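sim cell thread, Thu 19 May, typing this between resets so sorry in advance

context for anyone new: Mughal is our household pick and place cell. arm, Hunstead gripper, a room full of furniture and stuff. there's a real one and a Drodov one. this thread is the Drodov one, the sim copy. it needs as much looking after as the real one does and gets a quarter of the love

problem this week: grasps that pass in sim at Herkstead last month now slide out. same policy, same objects. new gripper model went in, so guess where I started

first thing I always check, is the finger mesh where the finger collider is. load the gripper on its own, no room, turn on collision draw, open and close slowly. do NOT do this in the full room, you will stare at a plant

collider was 2 mm back from the mesh on both fingers. so the pads look like they touch and physics says nope. and then the controller squeezes more and everything gets weird

cause: somebody (me) exported the fingers with the origin at the screw hole. old ones had the origin at the knuckle face. fixed in the export and NOT with an offset in the config. if you put an offset in the config you'll find it again next year and cry

ok second thing. pads. the ribs on the finger are visual only in our setup, contact is a flat box with friction on it. tried real rib geometry once. solver hated it. contact points jumping rib to rib every step and the finger buzzing like a razor

so flat box, higher friction, a bit of compliance. the compliance matters more than the friction number imo. with zero compliance a hard cube pops out sideways when you close on a corner

and check the friction combine mode!! ours was on min. so grippy pad times slippery table object = slippery. changed to average. half the slides went away right there

someone asked what order I do it in. origin, collider, pads, then joint limits, then room. never start in the room. I know it's more fun in the room

joint limits: the new gripper opens wider than the old one and the limit in the file was still the old number. so it would stop short of open, the controller thinks it's stuck, retries, stuck, retries. log was just the same line over and over. five minute fix, half a morning to see it

also mimic joint. finger B follows finger A. if the gain on that is soft, B lags on a fast close and the object gets shoved over before it's gripped. stiffened it until the lag was gone, backed off one notch when it started ringing

THEN the room. I drive the gripper round slowly by hand to each spot and park it, looking for clipping, bad contacts, anything hovering. boring. do it anyway

black finger coming in at the bottom in both, upper shelf with the cube and calculator first, then rack / tissues / fan

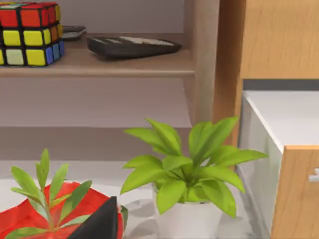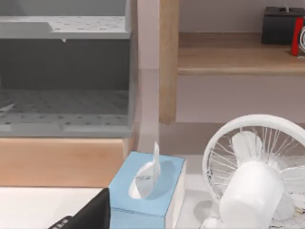
next bit, furniture colliders, because this is where the rest of my week went

anything with lots of holes or compartments: do not let the importer do one convex hull. you get an invisible solid block the size of the whole thing and the arm refuses to go near it. planner says no path. there's obviously a path, you can see the path

decompose it. floor, lip, uprights as separate boxes. skip the holes, a finger isn't going through them. the lip you do want, things slide up against it and stop and the policy learns to use that

shelves: plain boxes, dead simple, but check the thickness matches. ours were thinner than the mesh by a hair and the small objects sat sunk into the wood a tiny bit. a gripper coming in low for a flat thing then hits shelf before it gets under anything

leaves. ugh. ok. leaves are visual only for the arm, and the pot is a real collider. I had leaves on once with thin mesh colliders and the arm got wedged in a houseplant and the physics just exploded. pot across the room. do pots only

but then the planner happily sweeps through leaves, which on the real cell would be a mess. so there's a keep out cylinder round each plant that only the planner sees. physics ignores it. two layers, label them clearly, I mixed them up for a whole day once

tissues. box is rigid, tissue is a tiny cloth pinned at the slot. if you don't need tissue pulling in the run turn the cloth off and leave it as a dead mesh. cloth is easily the most expensive thing in our room

fans same deal, guard is one flat cylinder collider. don't model wires. please don't model wires

someone replied "why not just make everything exact". bc step time. exact room ran at a crawl here, and I need 100 resets overnight to trust a change, and I'd like to have them by breakfast

speaking of resets. this is the upkeep part that gets skipped. every reset put everything back from the saved state file and not by "moving it home". moving things home leaves velocities in. you get a cube that starts the episode drifting, very slowly, and you blame the gripper

zero the velocities, settle for a moment with the arm parked, THEN snapshot. if anything moved during settle, log it. the list of things that moved in settle is the best fault finder I have. it's always the same few objects and it's always a bad collider or a silly mass

masses!! check the masses. import default gave one of the little things the same mass as a cabinet. gripper closes, lifts, arm sags, I spend an hour in the gains. it was the mass. it's so often the mass

gains btw, leave them alone till last. I have a rule, no touching arm gains untill origin, pads, limits, colliders and masses are all signed off. broke my rule on Tuesday. undid all of it later

wrist cam: it's parented to the palm, so when I redid the finger export the camera stayed put and the fingers moved under it. means the finger shows up somewhere slightly different at the bottom of the image than the policy trained on. small shift. policies notice small shifts

so I re-did the cam mount off the same flange drawing the real one uses. compared against a real still with the gripper parked in the same pose, overlay at half opacity, nudged till the fingertip lined up. eyeball job, good enough

also near clip plane. if it's too far out, the fingertip gets sliced off in the render when it comes close to the lens. pull it in. then check you haven't wrecked depth on far stuff. it's a trade

results so far: old setup dropped 18 of the overnight grasps, last night with the origin + pads + combine mode fix it dropped 2. same seeds. I'm not calling it done, haven't run the low shelf pickups yet and those are the mean ones

both of last night's drops were flat things on the upper shelf. finger goes in under the edge, edge rides up the taper, off it slides. think the pad box stops short of the tip. will extend it tonight, one change only, rerun

one change per night. write it down before you press go. my notes file is just a date, what changed, seeds, drops. ugly and I use it every day

for the Hunstead gripper people asking: yes I'll share the fixed finger export once someone at Herkstead has run it on their copy. don't want to hand out another wrong origin, one was plenty

q from the replies, "do you recheck after every Drodov update". yes. default contact settings moved on us once and nobody read the notes. gripper alone, collision draw on, open close, then a settle test, then a short batch. before coffee ideally

q, "how do you know it's sim and not the policy". scripted grasp. I keep a dumb script that goes to a fixed pose, closes, lifts, holds. no learning in it at all. if the dumb script drops the cube it's the cell. run that first, always. should have put this at the top of the thread oh well

ok the pad box is extended to the tip, seeds same as last night, batch is queued. going home. will reply here with the drops tommorow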